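4.3 Comparing two grippers on the pick test

Do this test after the camera calibration in section 4.2. Use the same objects for the Bulus gripper and for the Strömberg gripper, otherwise the results cannot be compared.

1. Mount the first gripper and tighten the four flange screws.
2. In the Felusmont controller, open Tools and set the grip force to 5 N.
3. Put the container and the toy objects on the white table. Leave free space between them, so that the fingers can go down on both sides.
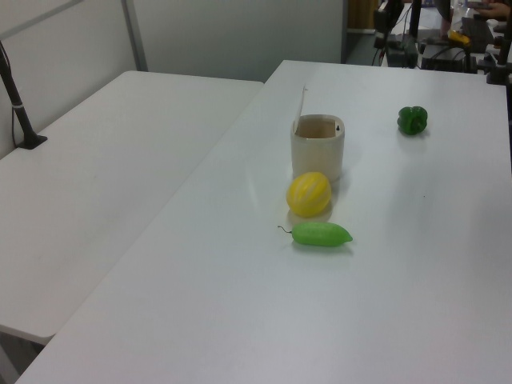 Figure 7. Table with container, yellow toy fruit, light green toy vegetable and dark green toy bell pepper.

4. Save a reference picture of the table. You will need it to put the objects back after every run.
5. Start the program PICK_TEST and let it make 5 runs. The waiting time between two picks is 400 ms.
6. Export the log, change the gripper and repeat from step 2.

Note: Glossy toys can give reflections in the camera view. If an object is not found, lower the exposure and start the run again.

CAUTION: Keep hands away from the table while the arm is enabled. Press Stop before you move any object.

Eltmont, document 1688, revision of Jan 3, 2026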